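From: Renata Leiva
To: Stornalero neighbors list
Subject: Re: [stornalero] Sourdough sale and the starter question

Hi Nahuel, hi everyone,

Sorry to be slow with this. The oven has been on since early morning and I keep sitting down to write and getting up again. I'll put my answers under your questions, Nahuel, the way Irén likes us to do it, and anyone who bakes differently should please jump in, since I learned half of this from people on this list anyway.

Nahuel Valdebenito wrote:
> Hello all, I'm new here and would like to bring a few loaves to the
> November sale. Two things I can't work out. My starter smells like
> nail polish remover and I don't know if I should throw it away. And
> my loaves spread out flat when I turn them onto the tray. I use 400
> grams of flour per loaf. Also, who do I tell that I'm coming, and is
> there a phone number?
> Thanks, Nahuel

First of all, welcome! As for the phone number, Ignacio keeps the sign-up and he much prefers a text to a call, so just send him your name and what you plan to bring. 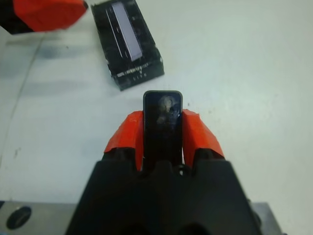
1. The starter

Please don't throw it away! That sharp smell means it's hungry and nothing worse. Mine went the same way last summer when we were at my sister's, and I very nearly tipped it down the sink. Take a spoonful of the old one, feed it equal weights of flour and water, and do that morning and evening for a few days. Keep it somewhere you'd be comfortable in a T-shirt. It should go back to smelling like yogurt, or a bit like apples if you use some rye. If you ever see pink or fuzz, that's a different story and out it goes.

2. The flat loaves

I'd look at the water before anything else. Leandro Espinoza gave me his recipe years ago and it asks for a very wet dough, and he has the hands for it and I don't. With your 400 grams of flour, try 260 of water for a couple of bakes and see how it feels. 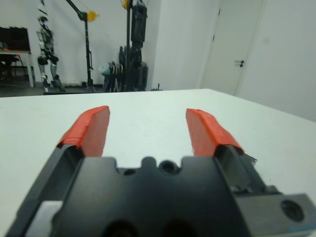

The other thing is time, and I know that's an annoying answer. A dough that has sat out too long goes slack and puddles when you turn it out, and no amount of tucking will bring it back. I used to leave mine overnight on the counter in the warm months and wonder why I got pancakes. Now it goes in the fridge once it's shaped, covered, and I bake it straight from the cold. It holds its edges so much better, and it's easier to score too. (A razor blade is fine for that. I bought a fancy handle once and it's in a drawer somewhere.)

3. Shaping

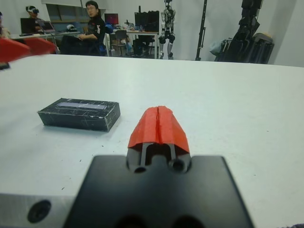

Shaping is where I'd spend your practice loaves. Flour your hands and leave the counter nearly bare, so the dough has something to grip when you drag it toward you. If you only get a few specks and crumbs on the surface, like on that white tabletop, you're fine, but a real layer of flour and the loaf just skates around and never tightens. Pull it, turn it, pull it again, and stop when the skin looks smooth. If it starts to tear, leave it alone for ten minutes and have your coffee.

4. For the sale itself

Let the loaves cool all the way before you bag them, please, in paper if you can. We had some very sad soft crusts last year and a couple of them were mine. Write the flours on a label, and anything with nuts or seeds goes at the far end. Irén Kocsis will be there early with the cash box and I'll come along once the rolls are out.

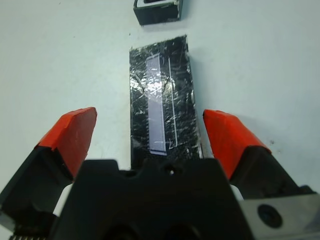
White tabletop, with a few dark specks.

Oh, and Leandro, if you're reading, do you still have my big banneton? No hurry at all, but I'd love it back before the sale.

Warmly,
Renata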